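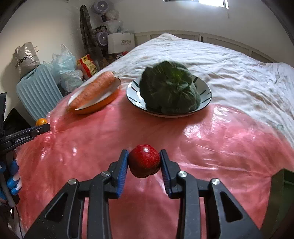 The red apple, with the carrot and the greens on their dishes behind it.

Search this site Search

We got to the Brenlow open day at ten past nine, after a 20 minute walk up from the bus, and I went straight upstairs. The kitchen gets all the attention at these things (there was a line for the jam table already), but I'd been told the bedroom was where the produce was laid out, and I wasn't going to miss that!

I loved it. There's a glossy pink plastic sheet over the bed, all creases and shine, and fruit and vegetables on top of it. I don't think I've ever looked so hard at an apple. It's a deep red one with tiny pale speckles, and against that pink it just glows. The carrot is a whopper, too long for its oval dish, and the leafy greens sit in a big glossy heap on a round white plate with dark blue brushstrokes around the rim. I would happily take that plate home. I asked at the desk if it came from the Ranero stall out in the yard, but they only had bowls.

The oranges won me over next. Two of them, one bigger than the other, with a little dark purple plum for company – so simple, and I could have stayed all morning.
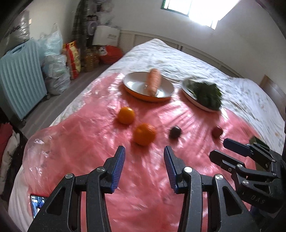

Nest Dafis told me over coffee that the plum was the thing to beat, and that a plum that dark ought to be eaten the same day with nothing on it except maybe a pinch of salt. Salt! I tried it at home and I'm sold.

The coffee, by the way, was very good and came with a slice of seed cake. After that I did the garden and the apple store, which has room for 200 trays along one wall and smells exactly the way you'd hope. Wear flat shoes, the steps down are steep.

They're doing another open day in June. Take a bag for the jam, and go upstairs before the line for coffee gets going.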